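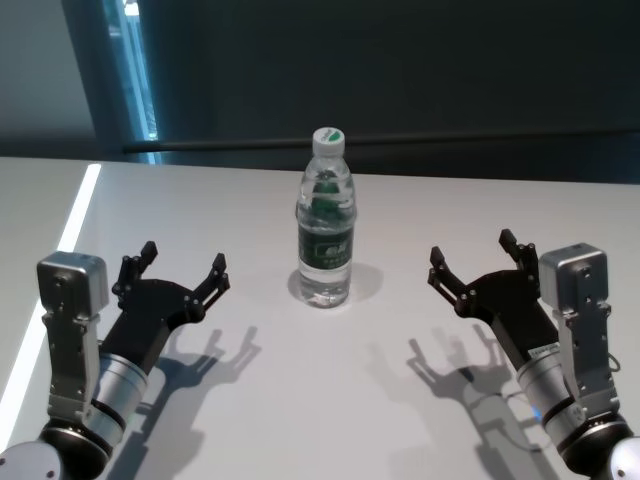 One comment on the first release objected that a two-arm set recorded on a single bench, with a single kind of object, should not be called a manipulation dataset at all, and asked for the word "bench" in the title. The title has been changed. The rest of the comment, on missing calibration files and unclear units, is dealt with under Calibration and Known issues.

Wela Bench Set, two-arm bottle task
Data card and build notes
Last edited 7/21/19

Summary

Wela is a two-arm bench built and run in the shared workshop at Muradstead. This set holds the recordings made on it for one task: a plastic water bottle stands on the table between the arms, and the operator drives one or both grippers to it, closes, lifts, and sets it down again. Episodes: 190. Control and logging rate: 20 Hz. Joint logs without video come to 592 MB unpacked.

The set was made to test the bench and the logging code. It is released so that other people building something similar can check their own file handling against it before they record anything.

Hardware

Arms: two, mounted at the near side of the table, left and right. Both are driven from one control box, made up in the workshop from Brinkmann parts.
Grippers: black, two fingers each, parallel bar linkage, flat pads at the tips. The left and right grippers are the same part and can be swapped.
Wrist cameras: one per arm, on a silver bracket at the outer side of the wrist. The bracket is held by a clamp at its lower end.
Head camera: fixed, facing across the table, with both grippers in view at the start pose.
Table: smooth white top. The arms are bolted to a separate base, so leaning on the table moves the object but does not move the arms.

The first brackets were printed and bent under the weight of the camera during fast moves. They were replaced with metal ones before any episode in this release was recorded. Drawings for both versions are in the hardware folder. Build from the metal version. The printed one is kept only for the hole spacing.

Cable routing took three tries. The current version leaves a small loop at the wrist so the last joint can turn to its limit without pulling on the connector. If you copy the bench, turn each wrist through its full range by hand, power off, before fixing the cable down.

Recording procedure

1. Power the control box and wait for both arms to report ready.
2. Home both arms, then move to the start pose. Grippers open.
3. Place the bottle upright in the area between the grippers. Position and label direction are changed from one episode to the next and are not logged.
4. Start logging, then start the operator input. There is always a short still period at the head of the file.
5. Run the task. Stop logging with the arms at rest.
6. Mark the episode as good, bad, or unsure. Bad episodes are deleted the same day. Unsure episodes are kept and flagged.
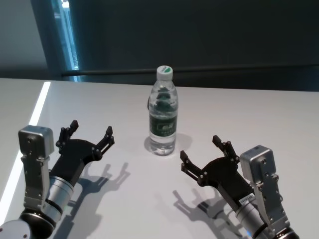
Fig. 2. Bottle task, grippers open, head camera view.

Contents

Each episode has its own folder. Inside it:

head.mp4 - head camera video
wrist_left.mp4 - left wrist camera video
wrist_right.mp4 - right wrist camera video
joints.csv - time, joint angles for both arms, gripper opening for both arms
input.csv - operator commands as received, before smoothing
meta.txt - episode number, flag, software version, free notes

Left and right are always given from the head camera's side of the table. An early version of the logger used the opposite sense. All files in this release have been converted, but free notes in meta.txt were typed by hand and have been left alone.

Joint angles are in radians. Gripper opening is a plain value from 0 (closed) to 1 (open) and has not been converted to a distance. Times are in seconds from the start of logging.

Splits

Train: 124 episodes. The remaining episodes are the test split. The split was drawn at random by episode, and both parts come from the same sessions, so the test score says nothing about a new table or a new room. The lists are in splits/train.txt and splits/test.txt.

Calibration

The calib folder has lens values for all cameras and the transform from each wrist camera to its wrist. The head camera transform was measured once with a printed board and checked once afterward. The wrist brackets were taken off for cleaning between those two checks and put back by eye against a scribed line, so treat the wrist transforms as good enough for display and weak for anything that depends on depth.

Known issues

Clear plastic. The bottle is transparent above and below its label, and the dark background shows through it. Simple color thresholds find the label and lose the rest. The cap is white, and from the wrist cameras it can fall against the white table.

Shadows. Both grippers throw sharp shadows on the tabletop. A background subtraction step will pick these up as moving objects. The head camera video is not corrected for this.

Bright strip. A strip of light along the left side of the table is close to clipping. Exposure was fixed for the bottle and was not changed to recover the strip. Mask it if you compute image statistics.

Time offset. Video and joint logs are started by the same command but run on separate clocks. Offset is written to meta.txt at the end of each episode. Apply it before pairing images with joint values - the loader script does this by default, and the older script in tools/old does not.

Dropped rows. Some joints.csv files have gaps where the control box missed a cycle. Gaps are left empty and are not filled in.

Not included

Force readings (the grippers have no force sensor), audio, object pose, and any failed grasp that was flagged bad. The last of these was a mistake. A set with the failures left in would be more useful, and deletion has been turned off in the logger for later sessions.

Getting the files

The archive is on the Kirkbridge mirror in two parts, logs and video. The logs can be used without the video. Run tools/check.py after unpacking. It compares file sizes and row counts with the manifest and prints the folders that do not match.

Planned

A second release in December with a calibrated gripper opening, a logged start position for the bottle, and rigid pins on the wrist brackets so they go back in the same place. Changes to the file layout will be listed in CHANGES before the new archive is posted.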